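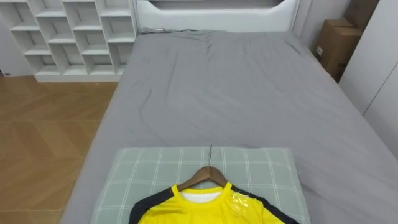 3. Materials and Methods

3.1 Fabric selection

Four fitted sheets were obtained for the study, all sold for a standard double mattress. Two were plain-woven cotton, one was a cotton and polyester blend, and one was a jersey knit. They are referred to below by the names of the mills that supplied them: Jurska and Cudden for the cottons, Panicker for the blend, and Burnalstead for the knit. None of the mills took part in the design of the tests or saw the results before submission.

Each sheet was washed once before use to remove finishing agents, using an unscented powder detergent and no softener. Sheets were line dried indoors and were not ironed. Earlier work on residual wrinkling has often used pressed samples, which makes the first reading easy to repeat but says little about fabric as people in fact sleep on it. We chose the unpressed state for that reason and accept the wider spread in the starting values.

3.2 Bed preparation

All sheets were fitted by the same person (L. Lindqvist) in a fixed order: head left, foot right, head right, foot left. The top surface was then smoothed by hand with a single pass from head to foot on each side. No further adjustment was allowed. The fitted state was recorded before any load was applied, and these records serve as the baseline in Section 4.

The baseline condition is seldom uniform. Slack tends to collect at the head of the mattress, where the elastic hem pulls against the corner pockets, while the middle of the bed carries only shallow creases (Figure 1). For this reason the surface was divided into a head zone, a central zone, and a foot zone, and wrinkle scores were kept separate for each. A single score for the whole bed would have been dominated by the head zone in nearly every case.

Figure 1. Gray fitted sheet with a checked pillow resting on it. Loose folds lie just below the headboard; faint diagonal creases cross the middle of the bed.

3.3 Loading procedure

Body load was simulated with a sand-filled form wrapped in cotton jersey. The form was lowered onto the central zone, left in place for 60 minutes, and then turned through a quarter rotation and left for the same period again. This cycle was carried out 2 times for each sheet in each session. The form was lifted straight up at the end of the cycle so that removal would not drag the fabric sideways.

Pillows were taken off the bed before loading. In early trials we found that a pillow left on the sheet pinned the fabric beneath it and changed the direction in which folds spread - an effect large enough to hide the difference between the two cottons. Those trials are excluded from the analysis.

Room conditions were held steady by the building's own ventilation. We did not control humidity, and this is discussed as a limitation in Section 5.

3.4 Wrinkle scoring

Scoring was carried out under low side lighting, with the lamp placed level with the mattress surface. A straight edge was laid across each zone and the height of every fold touching it was read with a feeler gauge. Fold heights were summed along the line and divided by its length. The procedure is slow, but it needs no special equipment and can be repeated in any room with a blackout blind.

A total of 400 readings was taken across all sheets and zones. Readings were made by A. Hafþórsson, who had not been present during fitting and was not told which sheet was on the bed. The knit could be recognized by touch, so blinding was only partial for Burnalstead. For the woven sheets we consider it adequate.

Where two folds crossed under the straight edge, only the higher was recorded. This rule lowers the score of heavily wrinkled areas slightly. It was kept because the alternative, adding both heights, gave poor agreement when the same line was read again later in the day.

3.5 Data handling

Scores were compared within sheets first, as the change from baseline to the loaded state, and only then between sheets. Differences between zones were tested with a rank-based method, given the skewed distribution of fold heights. No readings were discarded as outliers. Missing values occurred only in the foot zone, where the hem of the Cudden sheet slipped off one corner during loading; that session was stopped and run again from the fitting stage.

The complete set of readings, together with the fitting instructions given in Section 3.2, was deposited with the department archive on 2025-10-06. Values in Section 4 are medians unless stated otherwise.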